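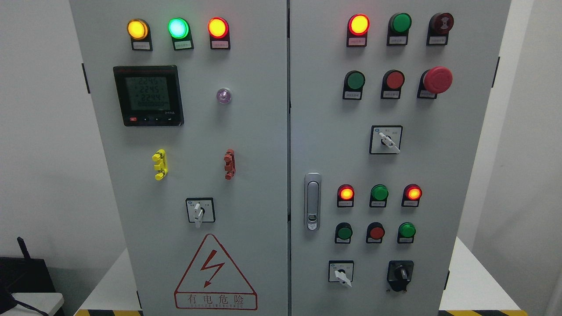

What do three lit lamps in a row on a cabinet door usually mean, amber, green and red?

Most often one lamp per incoming phase, so all three lit just says all three phases are there. Red on that row isn't a fault by itself.

List: Clellcombe Panel & Switchgear
Date: October 23, 2024
Subject: Re: lamp colors and what to put on the door cards

Sorry, quick one, between calls.

> We're redoing the door cards for the twin-door cabinets and I don't want to
> copy the old ones blind. Three things. 1) Do the phase lamps need
> their own line on the card or is the little label under each one enough?
> 2) New people keep reporting the red lamp as an alarm. Would you swap it
> for another color? 3) Does anyone log the meter readings by hand anymore?
> The old Findby sheets have a box for it and half of them are blank.
> Also we have 166 cards to print so I only want to do this once.

1) Own line. Labels under the lamps are tiny, and anyone over 40 is going to squint. We put the colors in the order they sit on the door, left to right, big type. Cost us nothing.

2) Leave the color alone. Somebody will swap it back in two years from the spares box and then you have doors that don't match. Put it on the card in plain words: red here = phase lamp. What does confuse people is a second red lamp over on the right door, same look, different job. Give that one a separate line and say WHICH DOOR. We had 14 false callouts in May from exactly that, before the new cards went on.

3) We still log by hand, once a week. All three voltages, not just the top one. Mostly they sit within a volt of each other and it's dull, but the one time they drifted apart the sheet is how we caught it. Write the decimal down too. Had someone leave it out and the sheet said two thousand and something volts for a month.
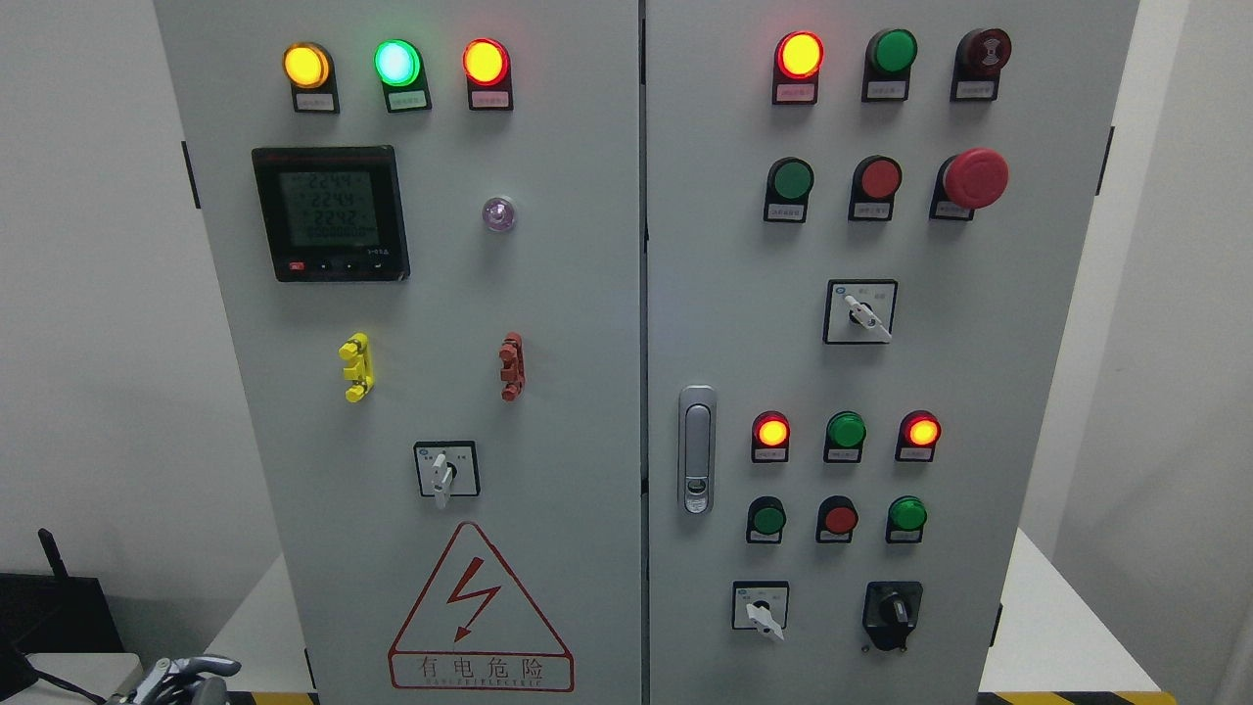
Left door: lamps at top, meter under them, selector with the handle down.

For the card layout, go top to bottom same as the door. Lamps, meter, selector, then the warning triangle. If your triangle has the main text in Chinese, like 有电危险, put "danger, electricity" on the card right next to a drawing of it. People get the lightning bolt but they still ask what it says.

Don't put the selector postions on the card from memory. Go stand at each cabinet with the drawing. We found 11 that didn't match what was printed.

Card stock: the Statach matte ones hold up, the glossy ones glare so bad under the lights you can't read them. Last order was 295 for a box, they don't split boxes.

Can somebody on the Fan project say if they kept the old numbering on the right hand doors? I need it before i send ours to print, and their copy of the spec is newer than mine.

Will send our template tonite if I can find the file.

--
Clellcombe Panel & Switchgear list
Reply goes to everyone. Trim your quotes please.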